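Līga Lukoševičius
Dec 3, 2018

Righto, gripper week on the two-arm bench, and I've promised a few of you a proper write-up, so put the kettle on — this will run to a few posts.

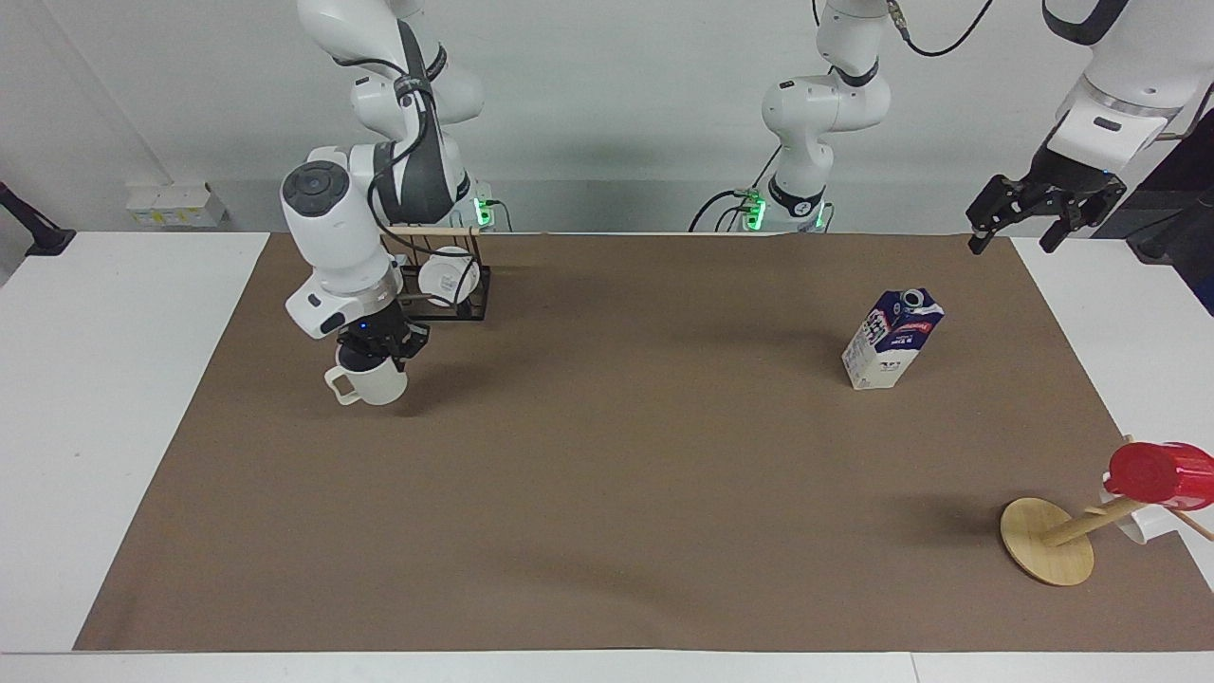 The question is whether we stay with the Mosis fingers we've had since winter or move over to the Clelline pair, which are a bit narrower and a fair bit dearer. Same arms, same controller, same kitchen bits on the brown paper.

Mugs first, because everyone asks about mugs. I'm a rim-grip person. Handles look like the obvious spot, but every mug has a different one and the rim is always just a rim. Ceramic glaze is slippery stuff though, so the finger pads matter more than I used to think.

The Mosis pads are soft and forgiving. You can come in a few millimetres off centre and they'll sort themselves out. Out of 144 rim picks I had 8 slips, nearly all on the same shiny cup with the thick lip (I have feelings about that cup).

The Clelline ones slipped less but they're fussier about the approach. If the wrist is tilted even a touch they pinch on a corner and the mug swings. Lovely once you've got the angle right! I spent a whole afternoon getting the angle right.

Cartons are another story. A milk carton has a bit of give in it, and I wound the force back twice before I was happy. Here the Mosis pair won easily, and my colleagues at Nonomside found the same with juice cartons.

A few of you asked about the mug tree. Hanging a mug on a peg is still the hardest thing we do, and I don't think either gripper fixes it. That's down to the camera and where the wrist ends up, so I'm trying a higher camera spot later in December.

Cost, for those who need to ask the boss: the Clelline pair came to 2000 for us and spare pads are extra. I'd want another 500 picks on each before I signed anything.

For now the Mosis fingers are staying on both arms. If anyone has run the Chmielewska controller with either pair, please sing out, I'd love to hear how you set your closing speed.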